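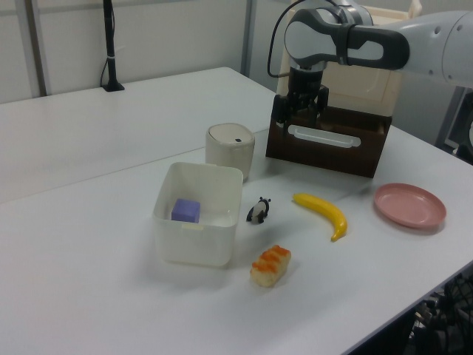
O cabo que ninguém quer trocar

Radosław Kozłowski cuida de uma única célula na Clellari e desconfia de quase tudo o que vem escrito no manual dela. «Diz que a garra se recalibra sozinha. Eu recalibro à mão.»

A conversa começa pelo cabo preto que desce solto ao longo do braço até ao punho. A Sikora, que montou a célula, propôs em maio uma calha fechada. Kozłowski recusou. «Com a calha só vejo o dano quando o sinal cai. Assim passo os dedos e sinto o vinco.» Já substituiu 3 cabos, sempre pela mesma dobra.

Pergunto-lhe pela caixa castanha, onde a garra de dois dedos tem de entrar na vertical. É o teste que ele mais respeita. Com a banana ou o sushi de brincar, em cima da mesa branca, há folga para errar. «Dentro da caixa há paredes. Se o punho está desalinhado, os dedos raspam.»

O contador marcava 1.158 ciclos desde o último aperto dos parafusos do punho. O plano da Workadix pede intervenção a cada 40 horas, número que Kozłowski considera copiado de outra máquina. Ekaette Iyamu, responsável pelo plano, discorda: «Ele tem bom ouvido, mas o ouvido não fica registado.»

Pedi para ver os registos. Havia 119 entradas, muitas só com a palavra «ok». Iyamu quer acabar com isso. Kozłowski encolheu os ombros e foi buscar a chave sextavada.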